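Week 3 – Remakes and Recasting

Right, so last week we got a bit carried away arguing about sequels and never reached recasting, which is what I'd wanted to talk about all along. Sorry!

When a popular film is remade, people ask who could "replace" the old lead. I think that's the wrong place to start. Ask what the part needs first, then look at actors. Houshang Mazandarani's chapter (it's in the reader, page 285) calls this casting the gap, and I like that a lot, even if I find his section on songs rather thin.

Two things to look at when you watch both versions of Zunitska:

Who gets the first close-up?
Does the younger brother still get the funny lines – or have they gone to the star?

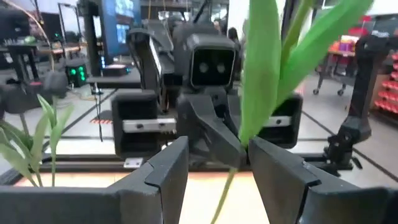
Watch the station scene twice if you can, once with the sound off. Shirin Farahani and Wanting Guo are presenting on it on Wednesday, so have something to ask them. Your 549 words on a recasting of your own are due at the end of September, and please don't all pick the villain.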